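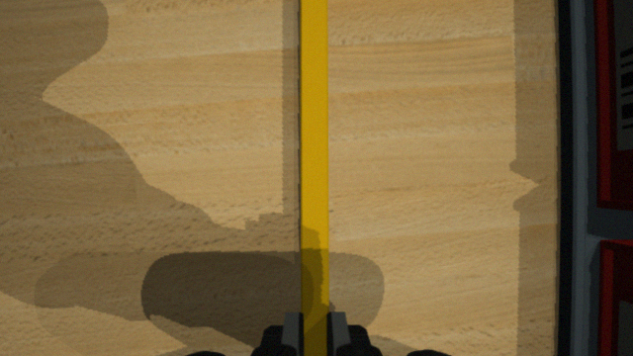

**Zatovex voice drama reissue: what is in the box, and how to order from outside Japan**

The reissue of the Zatovex voice dramas now has a release month. Nulano, the label that holds the audio rights, updated its shop page on August 5, 2019 with a December release, a track list and a limit of 800 numbered copies. An unnumbered edition without the booklet will follow if the first run sells out, but no month has been given for it.

For newer readers, the voice dramas were made alongside the second season of the television series and sold only as event goods. They follow the crew of the supply ship during the weeks between episodes 14 and 15, which the series itself skips. Several lines in the final episode make much more sense once you have heard them, including the argument over the broken radio. Second-hand copies have become expensive, and at least one of the discs is now known for going cloudy around the rim.

The new set collects all 29 tracks across two discs. The original release spread them over four, with a lot of repeated opening music, and Nulano says the repeats have been trimmed except where dialogue runs over the top. The recording session outtakes from the fourth disc are included. The short quiz segment from the third disc is listed as "edited", with no explanation. Our guess is that it mentions a sponsor's product, but we have not had an answer to our email.

The booklet runs to 122 pages. It contains the full scripts in Japanese, the cover art from the four original sleeves, and a set of character notes that were previously printed only in the event programme. There is no English text. Members of the translation group are already working from the old scripts, and their versions of the first nine tracks are on the forum in the usual place. Please don't repost them elsewhere before the set is out. The group would like to check them against the new booklet first, as the old scripts differ from the recordings in a number of places.

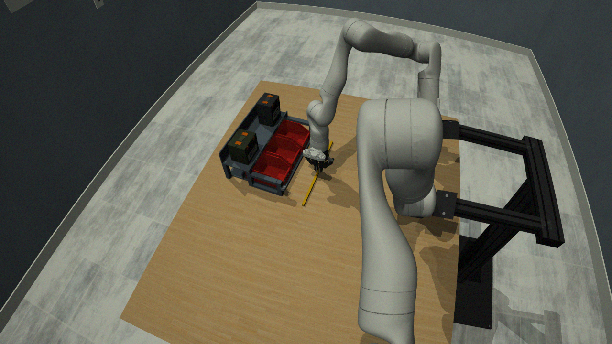
Ordering is the awkward part. Nulano's own shop does not ship abroad and does not accept cards issued outside Japan. That leaves two choices.

The first is Vodeck, the forwarding service that most of us used for the art book. You place the order through its site, it buys the item for you, and you pay postage once the parcel reaches its warehouse. The fee is charged per order, so buying two sets together works out cheaper than buying them one at a time. Vodeck has opened a request page for the reissue, but a request is only a place in its queue. It does not guarantee a numbered copy. If it can't get one it will refund the price of the set and keep the handling fee.

The second is Yimyam, which is taking pre-orders directly and will ship to the UK, Ireland and most of Europe. Its price is higher and already includes postage. Yimyam has confirmed to us that its stock comes from the numbered run, although you can't ask for a particular number. Cancellations are allowed until the end of the month before release. We have had a couple of complaints in the past about crushed corners on parcels from Yimyam, so tick the box for the stiffer packaging if you care about the sleeve.

Whichever you use, remember that customs charges may be added when the set arrives, along with the carrier's own fee for collecting them. A few members were caught out by this with the art book.

We were asked whether the club will run a group order. We won't this time. The last one took five months to sort out and three parcels never turned up. If members want to arrange something between themselves, there is a thread in the Buying and Selling section. The club can't step in if it goes wrong.

A digital release has not been announced. The shop page says "physical media only at present", the same wording Nulano used for the soundtrack, and the soundtrack did appear for download the following spring. It may be worth waiting if you only want to listen and have no interest in the booklet.

Two corrections to last month's item on the same subject. We said the reissue would include the radio special with the ship's cook. It doesn't, because that recording belongs to the broadcaster. We also gave the running time of the original fourth disc as 61 minutes. It is 51. Thank you to the three readers who wrote in.

The listening evening will go ahead once enough members have their copies, probably in the new year. We will play the first disc straight through with the translated scripts handed out on paper, then stop for food. Anyone who can bring a decent pair of speakers should reply in the events thread, as the ones at the hall buzz.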